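ok Nindier restock thread bc my DMs are a mess. typing this in line at the pharmacy so bear with me

the cream blushes are back. all of them except Fig, which sold out in the Weltstead store before I even parked. 19 bucks each now, used to be less, yes I noticed

shade notes, quick: Brick is way more orange on me than online. Petal is basically nothing unless you're very fair. Old Rose is THE one. bought 2

wear test on Old Rose: put it on at 7 am, walked the dog, full work day, still there at dinner. faded a little on the nose side where my glasses sit. no primer, no powder

it does NOT like the Vasilakis sunscreen underneath. pilled right up. little gray crumbs all over my cheeks in the car mirror. waited ten minutes the second time and it was better but still meh 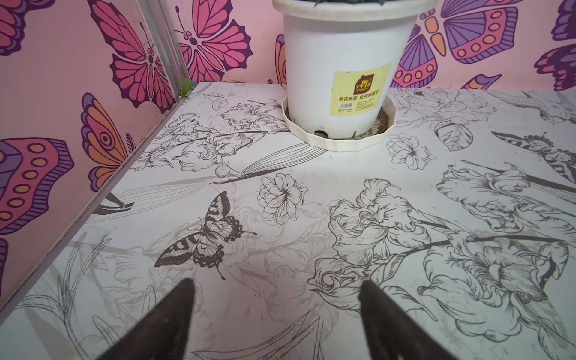 butterflies + irises, all black and white. want this print on a makeup bag pls

ok palettes. Vasilakis August one is 46 dollars for nine shades and four of them are the same taupe. I swatched them side by side and coudln't tell which was which. the plum is gorgeous tho. sell me the plum by itself

the big holiday vault thing is 95. no. I love you all but no

someone asked about the Rerkville outlet, yes they still had last year's lip oils when I went, bottom shelf near the registers. check the seals, a couple had been opened. gross

brush question: I use fingers for the cream ones. tap dont rub. if you rub it lifts your foundation and you're starting over

will do Brick vs the old Brick when I dig mine out, pretty sure they changed the formula. smells different anyway

ok my number got called, reply with your skin tone if you want a shade match and I'll get to them tonight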